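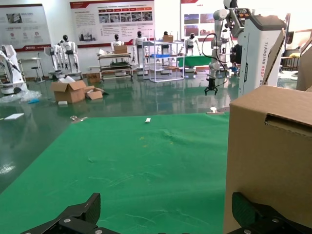
The Nirkville emergency food reserve was the subject of Monday's council statement, and members are invited to comment on it in this thread. The statement says that 3062 households are registered for monthly grain and oil parcels and that stocks will last until the end of June. Parcels are to be issued in cardboard boxes with a handle slot near the top edge, the same style as the tan one standing beside the green mat. Please keep replies to the subject of supply and registration.
Posted by Sturkwood_Moderator, 28 April 2020

wardfive_resident
The statement gives the number of households but not the weight of a parcel. Without that figure, the claim about June cannot be checked. I have asked the council for the stock sheets and would encourage others to do the same.

Kanyarat Suwannarat
I sit on the Chantharasri ward forum and have read the survey. It covered 100 homes, of which 65 reported less than two weeks of food. In my view the council has read its own survey too kindly.

millroad_grower
I must disagree with the previous member. The survey was taken before the Wolia depot received its delivery, and it asked only about food kept in the home. It was never meant to measure the reserve.

Kanyarat Suwannarat
The date of the survey is a fair point and I accept it. The delivery, however, was maize only. Families with small children were promised beans as well, and the statement is silent on beans.

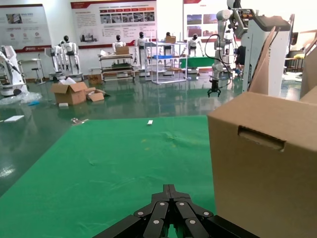
Registration is a separate concern – my mother's ward has one desk, open two mornings a week, and applicants over 65 are asked to attend in person. I would ask the council to allow a relative to sign and collect. A full parcel is a heavy load for an older person, even when the box has a rounded handhold in the front like this tan one, and the walk from the desk to the bus stop is long.
Posted by wardfive_resident

millroad_grower
On that matter we agree. A signed letter was accepted during the last drought.

Sturkwood_Moderator
The request concerning relatives has been forwarded to the ward office. Questions on parcel weight and beans remain open, and any written answer will be posted here in full.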